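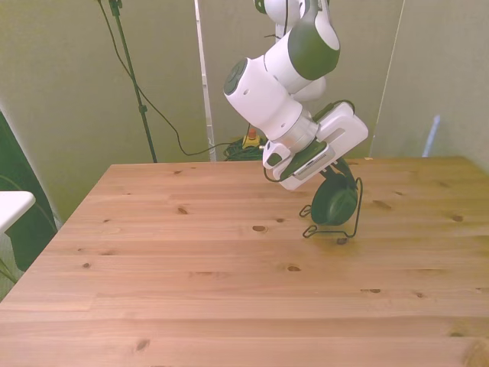

Keeping a wooden table in good condition

A table of untreated or oiled wood needs more attention than a painted one, but it is not difficult. I have kept mine for many years with a few cheap things, and I wrote the steps down because people at our market stall in Sterkedell ask me every September, when the heating season is near.

Daily cleaning

Wipe with a cloth that is damp and well squeezed, always along the grain. Dry it at once with a second cloth. A drop of dish soap is enough for grease. Do not use vinegar on oiled wood, it makes the surface dull after some months.

Crumbs in the joints come out with an old toothbrush or a wooden skewer. Please do not use a knife, I did this once and the scratch is still there.

White rings

A white ring from a hot cup is moisture inside the finish. Put a dry cotton cloth on it and go over with an iron on low, five seconds, then look. Repeat if needed. If the ring is black, the water went into the wood and only sanding will help.

Sanding 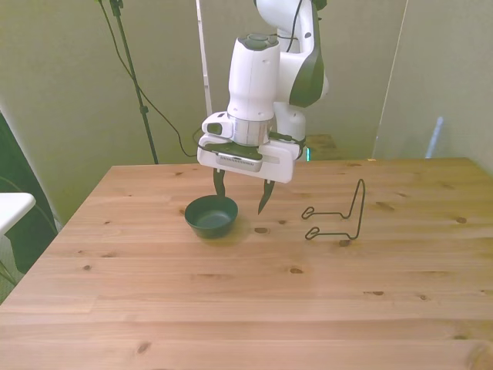

Zustimell Nair
Furniture repairer and writer of the Trimum home pages

Start with 120 paper if the table is rough, otherwise go directly to 200. Fold the paper around a cork block and make long strokes with the same pressure. Sand the whole top, also when only one place is bad, or you will see a lighter spot after oiling. Vacuum the dust, wipe with a barely damp cloth and leave it for one night. In the morning the fibers stand up a little. Take them down with a light pass of the same paper.

Oiling

For my kitchen table I need 40 milliliters of oil for one coat. Pour a small quantity in the middle and spread it with a lint-free rag. Wait 20 minutes, then rub off everything that the wood did not drink. This is the step where most people are too fast, and then the table stays sticky for a week. Two thin coats with a day between are better than a thick one.

Important: rags with linseed oil can start to burn by themselves. Lay them flat outside until they are hard, or put them in a metal can with water and close the lid.

Small dents

A dent where the fibers are pressed but not cut can be lifted. Wet the place, lay a damp cloth over it and touch with the tip of a hot iron for a few seconds. Let it dry fully before you sand.

Wobbling

Check the floor first. If the table wobbles also in another place of the room, tighten the bolts under the top, a quarter turn each, going from corner to corner. Felt pads wear out unevenly, so change all four together. I do mine on a Thursday evening when the kitchen is quiet.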